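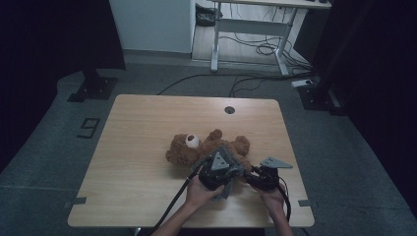
Item 789, brown bear, long pile, on its back on the pale wood table.

Soft Toy Gallery, page 3: Bears with contrasting muzzles

Items on this page belong to the Demirtaş collection and are shown as they lie, with no stand or support under them. Catalog notes are by Necati Altıntaş. Fabric notes are by Pascal Brandes. Item numbers follow the shelf list and are not in order of age.

Item 789
Listed name: Volo
Maker: Kulmont
Acquired: 2000
Type: bear, fully stuffed, no clothing
Color: reddish brown, white muzzle
Previous entry: none

Pile
Shaggy, reddish brown on the head, arms and legs. Long pile makes a bear look wider than it is. Body measurements for this group are taken with the pile pressed flat under a ruler, and the tape is pulled only until it stops sliding. Older cards in the collection used the outer edge of the fur, so the two sets of figures should not be compared.

Muzzle
A round white patch on the face. It is the quickest way to tell the item from the plain brown bears on page 2, which have the same fur color and are often put back in the wrong box. Brush the muzzle separately, with a clean brush. Brown fibers caught in white pile are hard to pick out later and show up in every photograph.

Limbs
Arms and legs splay outward when the bear is laid on its back. In the card file this is recorded as "open" as opposed to "folded," where the limbs come to rest against the body. The distinction matters for boxing. An open bear goes in the wide box, face up, with tissue between the arms and the torso. Pressing the limbs inward to fit the narrow box leaves a crease at the shoulder that takes weeks to come out.

Filling
The card gives 100 percent polyester for the filling. The torso is checked by pressing with even force at the chest, then at the belly, and comparing the two. A soft spot at the neck is common in Kulmont bears and is entered under "wear," not under "damage." Open seams are entered under "damage" whatever their length.

Surface
Light wooden top, rounded corners, fine horizontal grain. Short strips of black tape mark the near edge on the left and on the right. The round cable hole toward the upper middle has a dark rim; small parts such as loose eyes and buttons should be kept in a dish when working near it. The pale top gives good contrast with brown and black fur. For cream and white toys, put down a dark cloth first.

Floor
Gray carpet. The large 9 in black tape on the left is the number used for this table in the room plan, and cards written here carry a 9 in the top right corner. Loose fibers are hard to see on carpet of this color. Vacuum after brushing, before the next toy comes out of its box - otherwise stray pile ends up on the wrong item.

Handling
Lift with one hand under the back and one under the head. Do not lift by a paw, even for a short move. Long-pile toys are turned over once per session at most, as the fur on the underside mats quickly under its own weight. If it has matted, comb from the tips inward and stop at the first resistance.

Storage
Wide box, unbleached tissue, lid closed but not taped. The Pistix labels used on earlier boxes lose their grip in dry air and are being replaced with tie-on tags. Write the item number on both the tag and the underside of the lid. Boxes from pages 1 and 2 have been relabeled. Page 3 is planned for November.

Corrections
The card for 789 previously gave the color as "chestnut." It now reads "reddish brown" to match the wording used for the other bears in this group. Send further corrections to Necati Altıntaş with the item number and the page number.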